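Tips for a small gripper arm in a shared workshop

Written by Amber Verschueren, Pledton workshop, 3/10/19

We started our arm in October and we call it Grallance. It is made for folding and moving laundry, and these are the things I write down so the next builder loses less time than me.

1. Begin with thick fabric
Thin T-shirts slide away from the fingers. Denim keeps its shape, so fold it in a square bundle and practice on this first. I did almost 100 tries with jeans before I touched a shirt.

2. Come down slowly in the last part
Set the final 46 mm at low speed. If the fabric bunches between the fingers, you have contact, and you can stop pushing and start to close. More pressure only makes the bundle walk on the table.

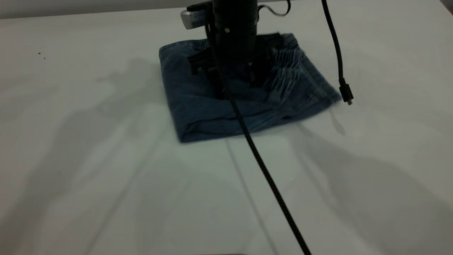 3. Give each cable its own way
A cable which lies over the fabric will pull it when the arm goes up. I fix mine to the column with 2 soft ties — hard plastic ones cut into the braid. Leave a loop at the top for turning. A plug that you don't use should be tied up also.

4. Choose a plain table
White and matte is good. Wipe it before each session, small crumbs stick to denim and later to the fingers.

5. Look at your shadows
My own shadow on the table confused the Seol software many times. Stand on the other side from the lamp, or put a second lamp.

6. Check the screws
Every 2000 cycles I go over all of them with the Brastberg hex key, also the ones that look fine. Write the count on tape and stick it on the power box.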